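Dépoussiérer et démonter un vieux PC de bureau : les astuces qui tiennent la route, et les autres

Page mise à jour le 23 mars 2023

On m'a encore transmis une liste de « conseils miracles » pour nettoyer une unité centrale. Le sèche-cheveux, l'aspirateur de la cuisine, le coton-tige trempé dans le vinaigre blanc, évidemment, puisque le vinaigre blanc soigne tout. J'ai repris la liste à l'atelier, sur des machines de récupération, et je donne mon avis. Il n'engage que moi et mon établi.

Avant d'ouvrir

On débranche le cordon secteur. Pas seulement l'interrupteur à l'arrière. Ensuite on appuie quelques secondes sur le bouton de démarrage, machine débranchée. Certains trouvent le geste superstitieux, je le fais quand même, il ne coûte rien.

Quant au bloc d'alimentation, on le laisse fermé. J'ai lu sur un forum qu'il suffisait « d'attendre cinq minutes » pour l'ouvrir sans danger. Je ne parierais pas mes doigts là-dessus. S'il est plein de poussière, on souffle par les grilles, et s'il sent le brûlé, on le remplace.

Le bracelet antistatique

J'ai longtemps pensé que c'était un accessoire pour vendre des accessoires. Akua Arthur, qui partage l'établi avec moi le samedi, m'a convaincu à moitié : en hiver, sur une moquette, avec un pull en laine, je le mets. Sur du carrelage, en coton, je touche une partie métallique nue du châssis avant chaque manipulation et je m'en contente. Le tapis antistatique à 36 euros de chez Mekwood est très bien. Un plan de travail propre et dégagé aussi.

Les clips en plastique

La plupart des boîtiers de bureau de grande marque se vantent d'être « sans outil ». Je me méfie beaucoup de cette expression. Sans outil, quand c'était neuf. Après des années dans un bureau chauffé, le plastique peut devenir cassant, et un clip forcé de travers ne se recolle pas, quoi qu'en disent les vendeurs de colle.

On cherche donc d'abord les pièces de couleur. Bleu clair, vert, parfois violet : beaucoup de fabricants ont pris l'habitude de teinter ce qui se manipule à la main. C'est une habitude, pas une loi, et j'ai déjà vu des languettes colorées qui ne servaient qu'à repérer un emplacement. Pour la rangée située au bord des cartes d'extension, je presse doucement avec la pulpe du pouce et je regarde ce qui bouge. Si rien ne bouge, je change de sens. Le tournevis plat en guise de levier, c'est non, surtout quand la carte mère se trouve juste dessous avec ses condensateurs qui dépassent.

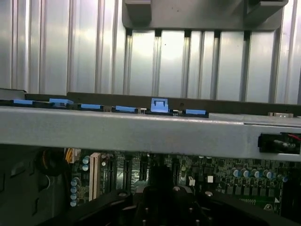
Les fils, les fils, les fils

Un conseil que je valide sans réserve : prendre des photos avant de débrancher quoi que ce soit. Une de loin, une de près, une de côté. Les couleurs des fils aident, mais un faisceau jaune ressemble à un autre faisceau jaune, et la mémoire est bien plus mauvaise qu'on ne croit.

On tire sur le connecteur, jamais sur les fils. Si ça résiste, il y a presque toujours un petit ergot à pincer. Ebuka Tijani étiquette chaque prise avec des pastilles Stikurance, qui se décollent sans laisser de trace d'après l'emballage. D'après mes doigts, elles en laissent un peu. Du ruban de masquage de peintre fait la même chose, et j'en ai déjà un rouleau dans le tiroir.

La poussière, enfin

Le sèche-cheveux : non, même à froid. Il déplace la poussière d'un coin à l'autre et c'est tout.

L'aspirateur domestique : à l'extérieur du boîtier, sur les grilles, pourquoi pas. À l'intérieur, je m'abstiens. L'embout en plastique peut se charger d'électricité statique et je n'aime pas le promener au-dessus d'une carte.

La bombe d'air sec : oui, tenue bien droite, par petits coups, dehors ou fenêtre ouverte. La Pavix ne souffle ni mieux ni moins bien que celle du supermarché. On bloque les pales du ventilateur avec un doigt ou un bâtonnet pendant qu'on souffle.

Le pinceau : mon préféré. Poils souples, bien sec, réservé à cet usage. Entre les connecteurs d'extension noirs, là où la poussière se tasse, rien ne le remplace. On va du haut vers le bas.

Le vinaigre blanc : dans la cafetière.

Pour le métal du châssis, un chiffon microfibre à peine humide suffit. Les rayures et les petits points clairs sur les traverses ne partiront pas, et ce n'est pas grave. J'ai essayé une crème à polir un mois de novembre où je m'ennuyais. Résultat invisible, résidus dans tous les coins.

Ranger les vis

Les boîtes à compartiments Kubo sont jolies. Une boîte à œufs marche aussi, avec un mot au feutre dans chaque alvéole. Évitez seulement la soucoupe posée au bord de la table.

Au remontage, on vérifie qu'aucun câble ne passe sous une traverse ou devant un ventilateur, on referme, puis on rebranche le secteur en tout dernier.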